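Erbbaurecht im Bestand: Was beim Kauf auf fremdem Boden zu prüfen ist
Immobilien & Grundstück, Ausgabe September 2024 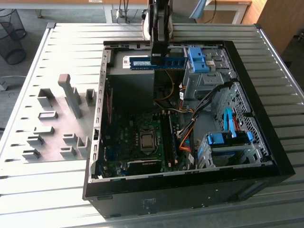 Wer ein Haus auf einem Erbbaugrundstück erwirbt, kauft zwei Dinge: das Gebäude und die Restlaufzeit eines Vertrags. Der Boden bleibt beim Grundstückseigentümer. Im Grundbuch zeigt sich die Trennung an einem eigenen Erbbaugrundbuch, das neben dem Blatt des Grundstücks geführt wird.

In Sendach lässt sich die Konstruktion gut studieren. Die Siedlung am Nordrand umfasst 300 Parzellen, die Verträge laufen noch 79 Jahre. Verwaltet werden sie von der Weidemann Grundbesitz, die im Juli ihre Musterverträge überarbeitet hat. Der Erbbauzins liegt dort für neue Verträge bei 4 Prozent des Bodenwerts im Jahr.

Restlaufzeit und Finanzierung

Kreditinstitute verlangen in der Regel, dass das Darlehen deutlich vor Ablauf des Erbbaurechts getilgt ist. Bei kurzen Restlaufzeiten sinkt der Beleihungswert, unabhängig vom Zustand des Gebäudes. Hinzu kommt der Rang: Steht der Erbbauzins im Grundbuch vor der Grundschuld, fordern viele Banken eine Stillhalteerklärung des Eigentümers. Deren Beschaffung dauerte in den Sendacher Fällen bis zu 7 Wochen und gehört vor den Notartermin.

Anpassungsklausel

Die meisten Verträge koppeln den Zins an den Verbraucherpreisindex. Entscheidend sind Basisjahr, Schwellenwert und der Zeitpunkt der letzten Anpassung. Wurde länger nicht erhöht, kann auf den Erwerber ein Sprung zukommen — im Exposé steht davon meist nichts. Eine schriftliche Auskunft über den aktuellen Zinsstand sollte vorliegen.

Zustimmung und Heimfall

Verkauf und Belastung sind häufig zustimmungspflichtig, bauliche Änderungen ebenfalls. Die Heimfallgründe stehen im Vertrag, typisch sind Zahlungsverzug und Verwahrlosung des Gebäudes. Bei Zeitablauf ist die Entschädigung Verhandlungssache, sofern der Vertrag nichts regelt — ältere Urkunden nennen oft nur einen Bruchteil des Verkehrswerts. Nachträge werden gesondert beurkundet und sind mit der Stammurkunde anzufordern.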